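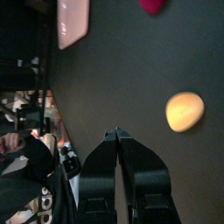 The open day at Hiris ran from morning until late afternoon on 21/08/2023, and I went mostly to see how a small workshop sets up its rooms. Adom Dramani met us at the door and took us straight to the back. The tables there have dark gray tops with a matte finish, and small things show up well on them - the smooth yellow piece, shaped like a pebble, was easy to spot from the doorway. The light pink block or tray sat close to the table edge.

Entry was free and 80 people had signed up, so we went through in groups of 11. That was a good size for the back room but too many for the hallway. Wait for the second group if you can.
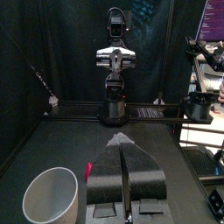 Coffee was in the front office, along with a stand from Grandel with paper catalogs and a sign-up sheet for their newsletter. I took a catalog. Parking is on the street and costs 2 dollars an hour.

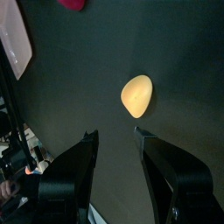
Wellington Vasconcelos gave a short talk after lunch on how the building was converted. It used to be a print shop, and the floor in the front office is still the old one. The next open day is planned for September - sign up early, as places are limited to 50.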